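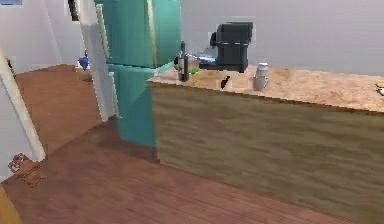 A simulated kitchen with refrigerator and island, rendered for the Mbwambo navigation study.

Tapio Sjöberg leads the Mbwambo study at Predard, which trains household robots in simulated homes before any trial in a real one. "We generated 2529 kitchens and held back 300 for testing," he explained on Thursday. The held-back kitchens were never used in training.

His colleague Lindalva Guerra was responsible for the renderings. "We kept the resolution modest and spent the time on varied layouts," she said. In her view, the result is encouraging for route planning. Grasping will be studied separately, beginning in July.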